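Bar history notebook, February 23, 2019
Huamán tavern ledger, second pass

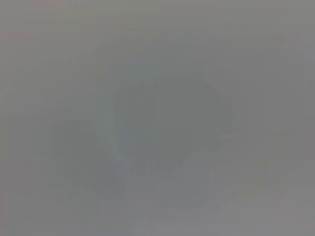 Back into the ledger with Noemí. We got as far as folio 14 before her eyes gave out and mine started inventing customers. The clerk at the Huamán wrote a lovely hand until mid-afternoon, after which he seems to have joined the clientele.

Main problem is still the word we read in October as "Prilline." Aurelio Olvera insists it's a punch. Noemí thinks it's a person, and a person who never paid. I now lean her way, as a punch is rarely sued for 493 cents.

Entries to recheck:
folio 3, cider or cedar (bar stock or bar repair?)
folio 9, "Bollow's table" – a regular, or furniture on loan
folio 12, rum by the gill, price overwritten 2 times

Glass breakage gets its own column, which says plenty about the house. Sermons against the place get none, though we know the minister across the road preached on it most of that winter. Would like to line up the dates and see whether sales dipped. My money is on a rise.

Spelling in the transcript: leave it as the clerk has it. I "corrected" wiskey all down one page and had to put every one back.

Ask Aurelio for his Prelirar notes, if he can find them under the other notes.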